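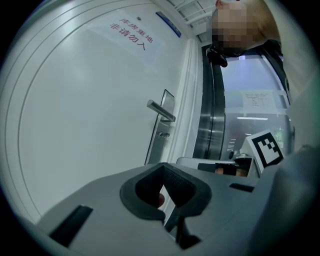

Yuzhen Cai has kept the storeroom at Drumley for five years, and she would like it known that she did not write the sign. It came with the job. Two lines of red Chinese characters on white paper, stuck near the top of a white door, and the first line says, more or less, that the storeroom is an important place. The second asks you not to come in unless invited. "Everybody reads the second line," Cai says. "Then they try the handle."

I was invited, and I still knocked. She let me in and went back to her desk, which is small and faces the door. I asked what was so important in there.

"Hinges," she said. "Go ahead, write it down."

I wrote it down. There are also bulbs, drawer runners, packing tape and a great many boxes of felt pads, the kind that go under chair legs. Drumley repairs office furniture, and sooner or later every repair comes down to a part the size of a thumbnail. Her stock list runs to 1767 lines. She inherited 973 of them from Geum-ok Yang, who ran the room before her and who believed in keeping one of everything.

"Geum-ok's system was that she remembered," Cai says. "It was a very good system until she retired."

The first February was spent opening boxes. One was marked Koo and contained a smaller box, also marked Koo, with a single caster inside. She still has it. Nothing in the building takes that caster. When I suggested throwing it out she looked at me the way I imagine she looks at people who try the handle.

The rules are short. You ask at the door, you sign for what you get, and you bring back what you didn't use. Glenys Ruawai, a fitter upstairs, told me she once waited 90 minutes for two shelf pins. Cai disputes this. "She was there for 90 minutes," she says. "For about ten of them she was waiting. The rest was talking."

Does she ever think of taking the sign down? A newer one was offered last year, printed in three languages – she said no. The paper one does the job, and people who can't read it are if anything more careful. Red looks serious. A driver from Stollau asked her once whether it meant high voltage, and she told him it was along those lines.

"He leaves everything on the floor outside now," she says. "Very neatly."

While we were talking the handle went down, stopped, and came back up. Cai didn't turn a page or raise her voice.

"Knock," she said.

There was a pause, and then somebody knocked. It was Ruawai, wanting felt pads.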